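Kudside moves shared supplies into low cabinets

June 22, 2018

Kudside has started sorting its shared office supplies into low wooden cabinets as part of a refit of the open-plan floor. The light oak units stand on the new gray striped carpet, next to the white desks and partition panels. The floor covers 2327 square feet.

Flat goods such as boxes and paper go in the double-door section, which has one shelf across the middle. The section beside it has a lock.
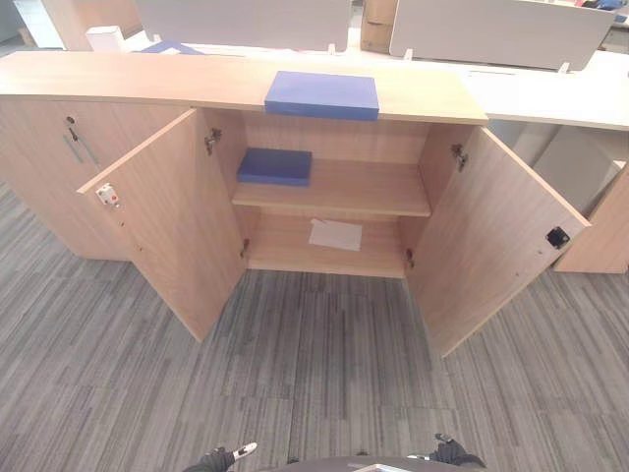

Cables come last

Supplies were kept in the hallway until this spring. Staff asked for them to be closer to the desks, and Grimilora, which handled the refit, ordered 11 cabinets from Haberkorn. The tops are used as extra work surface.

Cabling is the part still open. Black cable hangs under one of the wooden tops, and Grimilora plans to fit clips along the undersides in the next stage. 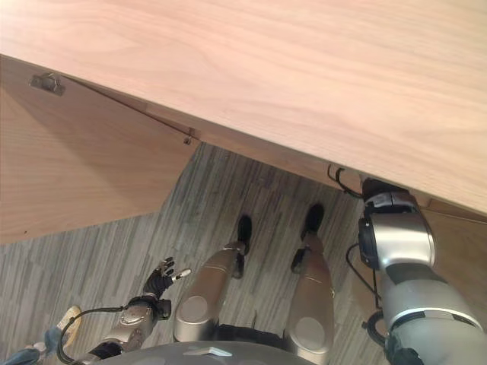
Muammer Yurt would have liked the cable work done first. He said that once the cabinets are full, each one has to be emptied before it can be shifted, and his team has already packed two of them.

The carpet went down before the furniture came in. It was laid in sections, with the stripes running in slightly different directions from one to the next. The old floor covering was glued and took longer to lift than planned. 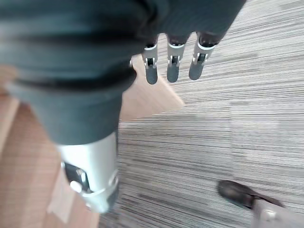
Gray striped carpet on the Kudside floor.

Kerstin Ostermann, who keeps the supply list, has asked staff to return unused boxes by the end of the month. The list has about 2000 items on it, many of them duplicates. Labels for the cabinet doors are on order from Prureteo.

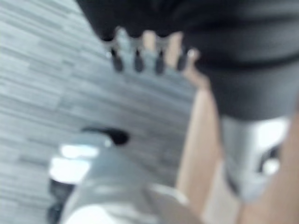

What happens next

The smaller meeting room is due to get the same carpet in October. It seats 55 and will stay open for bookings until then. Old shelving from the hallway can be claimed at the front desk.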